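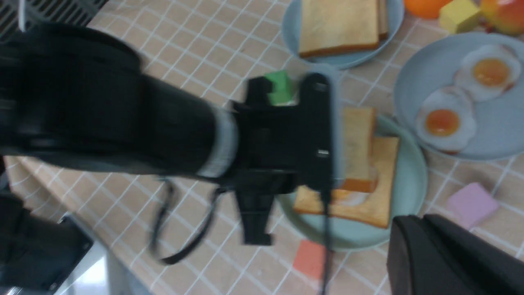
Toast and egg on a green plate

Health > Vitamins and Minerals > Iron > FAQ

Iron Supplements: Your Questions

Last updated: September

Can I take iron with breakfast?

You can, and plenty of people do! Iron is absorbed best on an empty stomach, but it can leave you queasy, so a little food is a fair trade. Try to keep coffee, tea and milk away from it for an hour or two. Orange juice is great - the vitamin C helps your body take the iron in.
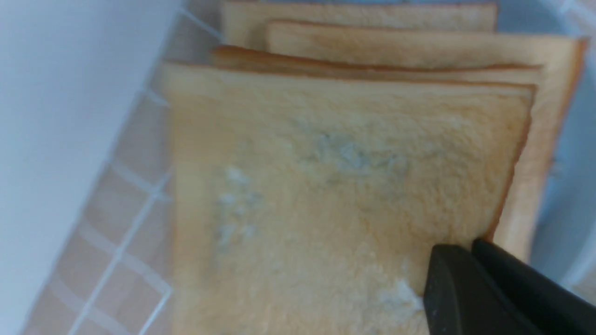 The same goes for antacids and calcium tablets, which get in iron's way too. If you take calcium, move it to the evening. Some thyroid medicines and antibiotics also need a gap, and your pharmacist can tell you how long.

How do I know if I'm low?

A blood test. Feeling tired isn't enough to go on, and too much iron can do real harm, so please get tested first. Rhys Cartwright from our Iltby group felt worn out for months and was sure it was iron. His came back fine, and he was low on B12!

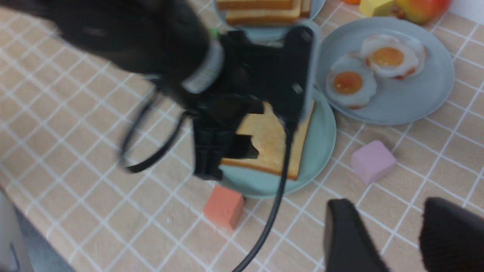
A slice of toast, ready for the plain eaters

Is every other day OK?

Ask your doctor, but I love this question. Some studies found that people absorb more from each dose when they skip a day, and many get fewer stomach troubles. Eglė Navickas switched with her doctor's okay and is so much happier on it.

My stools turned dark. Should I worry?

Dark green or black is common with iron pills. If they look tarry or have red in them, or you feel faint, call your doctor right away.

Where should I keep the bottle?

Up high and locked, with the cap on tight. Iron pills are very dangerous for small children, even a few of them.
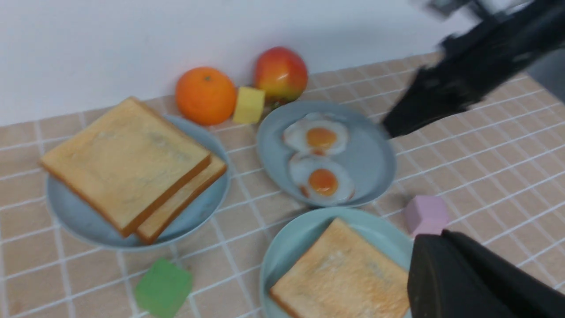
Toast on a blue plate

184 shares | 11 comments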